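Trekham coat drive is back, and my puffer is going in

The winter coat swap at the Wonbridge hall in Trekham opens again in August, and yes, I know it's far too hot to think about down jackets! But last year they took in 3862 pieces, and the good ones were gone by 10 a.m., so I'm getting ready early this time.

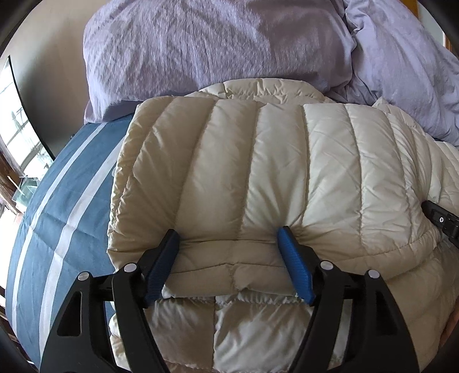
Drop-off is at the side door, same as before. Coats should be clean, zipped and folded, with the pockets emptied (please check, I once gave away a perfectly good bus pass). Each family can pick up to 2 coats, and there are 59 racks this year, so it should be easier to find your size.
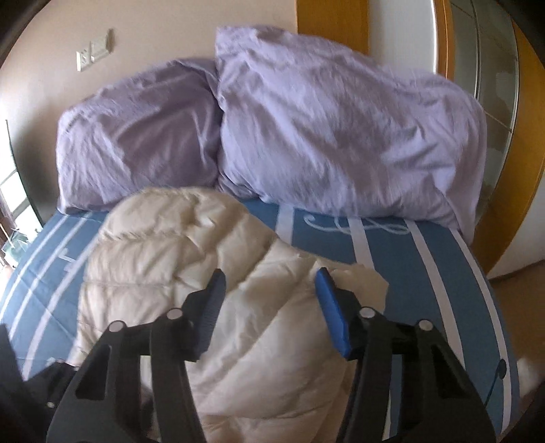
I've been folding on the bed all morning, and down just doesn't want to stay flat. The folks at Flirnell, the dry cleaner on the corner, told me to start at the bottom hem and squeeze the air out slowly – no vacuum bags! They're also cleaning over 98 donated coats for free. Bakery Šťastný will have coffee and rolls by the door from 8 a.m.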